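Search products
Enter keyword or item number
Go

Veten Bench Vise, Series 2

The Veten Series 2 is a stationary bench vise supplied by Fultadside to schools, maintenance departments and small repair shops. It is intended for general holding work: filing, sawing, drilling, light bending and assembly. The vise is delivered fully assembled, with a printed manual and a parts list.

The body and sliding jaw are cast iron, machined on the faces that carry the load. The main screw is steel with a rolled thread and runs in a replaceable nut. The handle slides freely in the screw head and is fitted with a rubber ring at each end to protect the fingers and reduce noise in shared workrooms. Jaw plates are held by two screws each and may be turned when one edge has worn.

A swivel base is included. It is released by a lever on either side and can be locked in any position. Purchasers who do not require the swivel may bolt the vise directly to the bench using the same hole pattern, which lowers the working height slightly. Mounting bolts are not supplied, as the correct length depends on the thickness of the bench top.
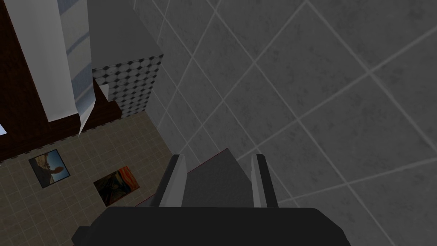 Gray gripper fingers on a black housing (computer rendering).

Choosing jaw plates

The vise is shipped with serrated plates, which are suitable for rough stock and pipe. Smooth plates should be ordered for finished metal, and fiber-faced plates for brass, aluminum, plastics and wood. All plates in the Prallano accessory range fit the Series 2 without adjustment. Plates from the earlier Bandara range use a different screw spacing and cannot be fitted.

Installation

The vise should be mounted over a bench leg or another well-supported point. The fixed jaw should stand slightly forward of the bench edge so that long work can be held upright without touching the bench. Tighten the bolts evenly, check them after the first week of use, and check them again at the start of each term or work season.

Care and maintenance

Brush filings from the slide at the end of each working day. Apply a light machine oil to the slide and a small amount of grease to the screw once a month, or more often in dusty rooms. Do not extend the handle with a pipe, and do not strike it with a hammer. Hammering on the slide is also to be avoided; a separate anvil should be used for that purpose.

Ordering information

Vise with swivel base and serrated plates: item 3730
Smooth plates, pair: see Prallano accessories
Fiber-faced plates, pair: see Prallano accessories
Replacement nut and handle rings: available on request

Orders are accepted from institutions and registered businesses. Schools may order on account with a signed purchase form. Deliveries are made to the ground floor unless other arrangements are confirmed in writing. Orders for the new school year should reach Fultadside before the end of June, and stock is normally replenished in October.

Warranty

The casting and main screw are covered for 2 years from the date of delivery. Jaw plates, handle rings and the nut are considered wearing parts and are excluded. Claims must be accompanied by the delivery note and the serial number stamped on the underside of the base.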